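12/10/2023

So I gave up coffee for October. Mostly. I'm going to tell you about it even though I know people quitting things on the internet is about as thrilling as somebody else's dream (my sister's words, she has stopped picking up when I call before noon).

It started because I added up the receipts. I had a shoebox of them from the place on the corner, and one rainy evening I sat on the rug and went through the whole thing, and the total was $533. That wasn't even the full year! I'd also lost plenty of receipts, and I know for a fact that I paid cash all through August while my card was being replaced. I looked at that number for a good while and then I made a cup of coffee, which tells you where my head was at.

The first four days were awful. I had the headache everybody warns you about, right behind the left eye, and I was short with people at work. Zineb El Sherbiny, who sits across from me and is the most patient person in the building, slid a packet of crackers over the desk on day two and told me to come back when I was human. I ate all of them. On day three I cried at a commercial for gutters.

What I hadn't thought about was how much of my morning was built around it. Kettle on, grinder, feed the cat, back to the kettle, pour, stand at the window. Take away the coffee and I was just a woman in a robe at 6:40 with an unhappy cat. I tried skipping the window part and going straight to the shower, and I was early for work by so much that I had to sit in the car with the radio on.

So I put something back in the slot. I drink a mug of plain water now, first thing, standing up. I tried it out of a glass and it felt like taking medicine. In a mug it feels like breakfast. Don't ask me why.
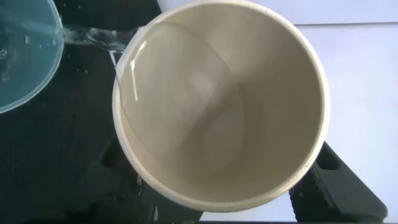
*Water in a mug. Thrilling stuff!*

After that I have tea, and I've gotten weirdly into tea. I was never a tea person (I thought it was coffee that hadn't tried hard enough), but my neighbor Jarlath Cullinane gave me half a box of some loose black stuff called Goselthorpe and I went through it in nine days. It's strong enough to hold up a spoon and it takes milk really well. I've since bought my own box, 100 grams, and I keep it in the tin that used to hold the good beans. The tin still smells like coffee. I do sniff it sometimes, I'm not made of stone.

The herbal ones I'm less sure about. Peppermint is fine. Rooibos tastes like a nice cardboard box. There's one with licorice in it that I poured down the sink after two sips, and I would like to know who is buying that, because the shelf at the store was nearly empty.

Sleep, though. Sleep is the big one. I used to wake up at three and lie there going over every email I'd ever sent, and I've done that twice this month. Twice! I've also been dreaming like crazy, long complicated ones with plots. In last night's I was running a ferry and couldn't find the brakes.

I did slip once. We had a birthday at work, there was a pot going and a walnut cake, and I had half a cup without really deciding to. It was good. It was also kind of bitter, and my hands were buzzing by two o'clock, so I guess my tolerance is shot.

I haven't made up my mind about November. I might go back to weekends only, or just Saturdays when I have time to sit with it. If you've managed to go part-time on coffee without sliding all the way back, leave me a comment and tell me how you did it. And if you have a black tea you love, tell me that too, I'm nearly at the bottom of the tin.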